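About Hanow Memorial Writers

Fatemeh Babaei started Hanow in a spare bedroom, writing obituaries for families who didn't know where to begin. Glenys Catterall joined later and handles proofreading and newspaper submissions.

We send a first draft within 20 hours of your call. Most run under 132 words unless you ask for more. We also write funeral programs and headstone text.

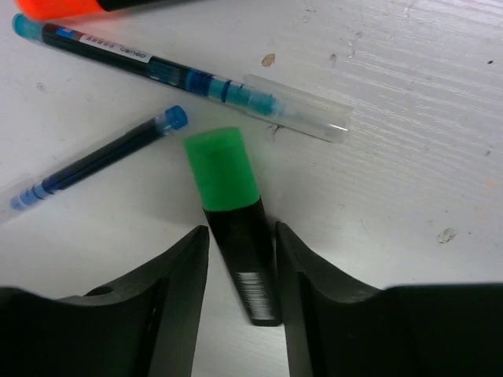
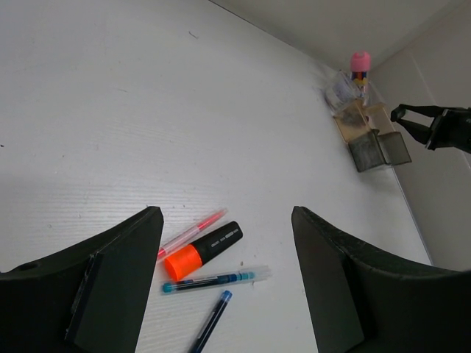
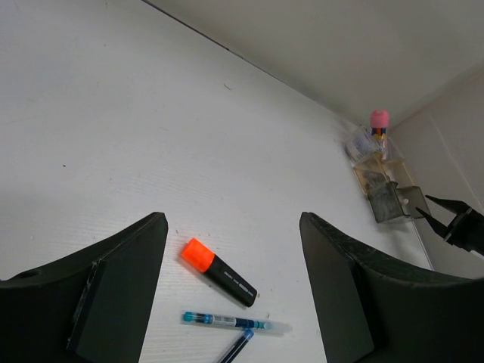
Calls are answered every day except Sunday. Families referred by Khoo Funeral Home pay no deposit. Mail goes to P.O. Box 3203, Kunance.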